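Getting a vinaigrette to hold past the first ten minutes

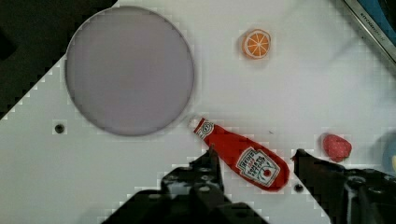 The ratio on the card my first kitchen manager gave me was 3 parts oil to 1 part vinegar, whisked until combined. It separates before the second table sits down. I have spent a fair part of this winter working out what the card left out, and these are the notes so far.

A vinaigrette is an oil-in-water emulsion if you build it in the right order and a mess if you don't. The vinegar is the continuous phase. The oil has to be broken into droplets small enough to stay dispersed, and something has to sit on the droplet surface so they don't merge when they touch. Whisking supplies the first part. Mustard supplies the second, mostly through the mucilage in the seed coat, with a small contribution from the protein.

Smooth Dijon works better than whole grain. In whole grain most of the mucilage is still locked in the hulls. Dry mustard powder works too, but it needs time in the vinegar. I let it stand while I mince the shallot, then start on the oil.

Salt goes in the vinegar before any oil. Table salt does not dissolve in oil, and if it goes in at the end it drops to the bottom of the jar and the last serving is inedible. Same for sugar. I use honey instead, which is thick enough to slow the droplets down and dissolves without heating.

The oil rate matters more than the whisk speed. For the first third, a thin stream. After that the mixture is viscous enough to shear the incoming oil properly and you can pour faster. Every broken batch in my notebook broke in the first third. Khoa Vương, who I cooked with at Stullmont, used to add the first spoonful of oil dropwise, as for mayonnaise. I tried it his way for a month and saw no difference over a thin stream, but his hands were steadier than mine and he may have been making it for other reasons.

On blenders. An immersion blender makes a smaller droplet and the dressing will hold overnight in the refrigerator. Two problems. With extra virgin olive oil it can turn bitter, and the harsher the oil, the worse it gets. Neutral oil in the blender, then a little olive oil whisked in by hand afterward, avoids most of it. The second problem is texture. A fully blended vinaigrette coats soft lettuce like paint and the leaves go limp faster. For cabbage or romaine I blend. For butter lettuce I whisk and accept a shorter life.

Temperature. Olive oil out of a cold pantry in December is cloudy and pours badly. I bring it up to 70 degrees Fahrenheit and so far that has been warm enough. The vinegar can be any temperature I've tried.

Citrus in place of vinegar is its own case. Lemon juice is close enough in acidity to swap directly. Orange juice is not, and a dressing made with it alone tastes flat and sweet. Reduce the orange by half, cool it, and bring the acid back with sherry vinegar. Add zest last. Tâm Tạ asked in the comments on the pickle post whether bottled juice is acceptable here. For the reduction, yes. For the lemon, I would not.

Repairing a broken batch: put a teaspoon of mustard in a clean bowl with a teaspoon of water, and whisk the broken dressing into it as if it were the oil. Slow at the start. Shaking the jar harder gives you a few minutes.

What I have not sorted out is garlic. Crushed raw garlic emulsifies well, better than I expected, but the flavor climbs overnight and by the second day it covers everything else. Blanching the cloves first fixes the flavor and seems to cost some of the hold. I have a batch with blanched cloves in the refrigerator now and will check it Friday.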